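4.2 Sports clothes after sport

Of everything people talked to us about, the club tracksuit gave us the longest conversations and the warmest ones. We had gone to Lakuvwood and Illey expecting to hear about wedding clothes and winter coats, the garments that earlier work on household wardrobes has taught us to look for. We did hear about them. But again and again, in both towns, the talk drifted to the bottom drawer, and in the bottom drawer was something with a stripe down the leg.

Of the 30 households that took part, 14 still kept at least one piece of clothing from a sports club that no one in the house now belonged to. Most of these were bottoms. Jackets, we learned, leave the house early: they are lent to a cousin, left on a coach, or handed back to the club at the end of a season. Bottoms stay. They have no name on the back and seldom a badge worth the trouble of returning, and they are comfortable enough to begin a second life straight away as sleepwear, painting clothes or the thing one puts on to take the bins out.

What delighted us was how exactly people could speak about them. Asked about a good suit, the same people gave us the shop and the occasion and then ran dry. Asked about a pair of old tracksuit bottoms, they told us about the sound the cloth made when walking, the zip at the ankle that caught the skin, the season when the red was a slightly different red because the supplier in Drornovell had changed, and the arguments that followed. One woman in Illey could put a year to any pair by its stripe alone, and she did this for us with great pleasure across an entire afternoon.

The stripe deserves a few words of its own. Plain bottoms were hardly mentioned in either town, though almost every household must own some. A stripe makes the garment belong to something. It also does practical work, for it marks the side of the leg and gives the folding hand a line to follow. Several people described folding "to the stripe", laying one leg over the other until the lines met, and a man in Lakuvwood who had looked after his athletics club's kit told us he could judge a new member by whether the stripes lined up. A lining of another colour is used in much the same way: it tells you at a glance which end is the waist. 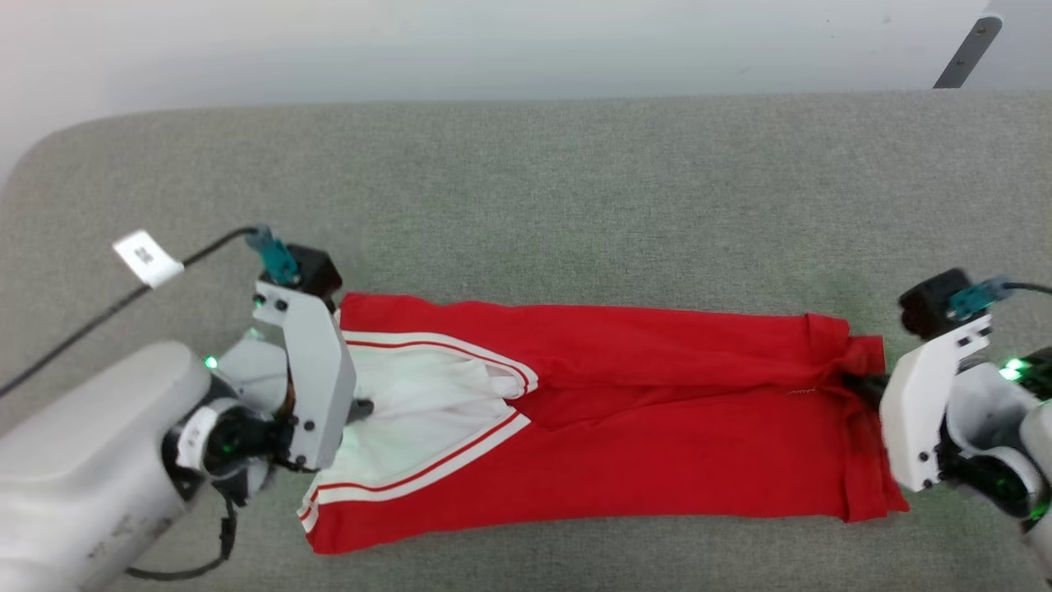
Figure 2. Red track pants with paired white stripes, folded lengthwise. The white lining shows at the waist.

Folding lengthwise was the commonest method in our interviews, and it has a logic that is easy to miss. Trousers with a pressed crease are folded to protect the crease. Tracksuit bottoms have nothing to protect, so the fold serves the drawer. In Illey, where many of the older terraced houses have shallow built-in drawers, people folded the legs together, then into thirds. In Lakuvwood the preferred place was a shelf or the top of a wardrobe, and there the bottoms were often rolled. We asked people whether they had been taught to do this and nearly all said no. Then, a minute or so later, they would remember a mother, a coach or an older brother doing exactly the same.

We should be careful about how far this can be pushed. Both towns had strong athletics and handball clubs within living memory, and both clubs bought their kit through the Kashindye mill shop until it closed. A town with rowing or cycling at its heart might well keep quite different things. We would love to see the same questions asked in such a place.

Still, three kinds of keeping stood out clearly enough to report. The first we call keeping for use. Here the garment has simply slid down the household ranking, from club to leisure to housework, and it will be worn until the knees go. People in this group laughed at our interest and then, quite often, went upstairs to fetch a second pair. The second is keeping for someone, where bottoms outgrown by one child wait for another. It was less frequent than we had expected, perhaps because clubs change their colours so readily and a younger child does not want to turn up in the old ones. The third is keeping for its own sake. These garments were no longer worn and nobody was waiting for them. They were clean, folded and put somewhere safe, and their keepers found it hard to say why.

It is this last group that speaks most directly to the literature discussed in Section 2. Studies of sentimental clothing tend to look at single, striking items tied to single events. A pair of tracksuit bottoms is tied to hundreds of Tuesday-like evenings that were never photographed – cold halls, lifts home, the smell of the minibus. Our participants rarely had a story about the day they wore them. They had a whole stretch of life instead, and the cloth seemed to hold it all at once. "That's my teens, that is," one man said, patting the knee of a navy pair with a stripe that had once been yellow.

Colour fading came up in nearly every interview and was judged far more kindly than we had supposed. Bright red was spoken of with real pride when it had lasted, and there was plenty of advice on how to make it last: turn the garment inside out, wash it cool, keep it out of August sun on the line. Yet a faded pair was never described as spoiled. Fading counted as evidence of training done. A pair that still looked new could even draw a little mockery, and two people admitted to having washed theirs several times before the first practice so as not to look like beginners.

Repair followed a different rule. Elastic was replaced without a second thought, sometimes more than once, and we were shown some beautifully neat waistbands. Holes in the knee were patched only in pairs still worn outdoors. The stripes themselves were left alone in every household that raised the matter, even where the stitching had come loose at one end. One participant had bought matching tape in Drornovell years earlier, meaning to replace a stripe, and had never been able to bring herself to unpick the old one. The tape was in the drawer too, still on its card, and she kept it with the bottoms.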